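Search the notebook Enter keywords
Reading time: 2 min

March 31, 2019
Entry by Ruoxi Qian, Briltau Grain and Dough Workshop
Subject: proofing schedule for steamed wheat dough, low-protein flour

This entry continues the January work on the Banum flour. The purpose remains to determine whether a shorter second proof is acceptable when the dough is steamed in small batches. Flour, sugar and yeast were weighed on the bench scale before mixing. 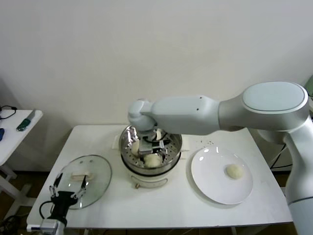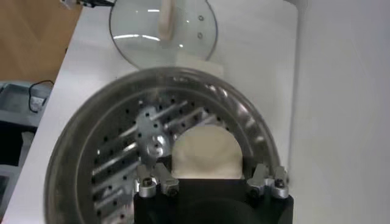
Steaming station, stainless steel pot.

Formula, per batch: flour 300 g, water by the usual percentage, sugar 19 g, instant yeast as in the Rosales sheet. No fat was added. Portions were scaled at 50 g and rounded by hand on an unfloured board.

Batch A followed the full schedule. The first proof was ended when the dough had doubled against the mark on the tub, and the second was ended by touch. Batch B received the same first proof and half the second. All other conditions were held the same, including the resting time with the lid on after the heat was turned off.

Results. Batch A gave an even crumb and a smooth skin. Batch B was tighter near the base, and two pieces showed a faint yellow ring that I attribute to underproofing. Xiuying Liao tasted both without being told which was which and preferred A for texture, although she found B slightly sweeter. The difference in sweetness cannot be explained by the formula and is recorded here as an impression only.

The Idden flour was to have been run as Batch C. The sack had been left open in the dry store and the flour had taken up moisture, so it was set aside. A fresh sack has been requested. Anyone using the dry store is asked to fold and clip all bags after use.

A note on water. The January batches were mixed with water straight from the tap, and the finished dough temperature varied by more than we allow. Today the water was brought to 88 °F before mixing. The dough came off the mixer much closer to target – this should become standard practice for the series.

Open points:
– Repeat Batch B with a second proof of three-quarters length.
– Check the Rosales sheet for the yeast figure; the copy in the binder has a correction in pencil that is not initialed.
– X. Liao to enter the tasting notes on the shared form.
– Leftover pieces from both batches are in the lower freezer, labeled A and B, for the reheating comparison.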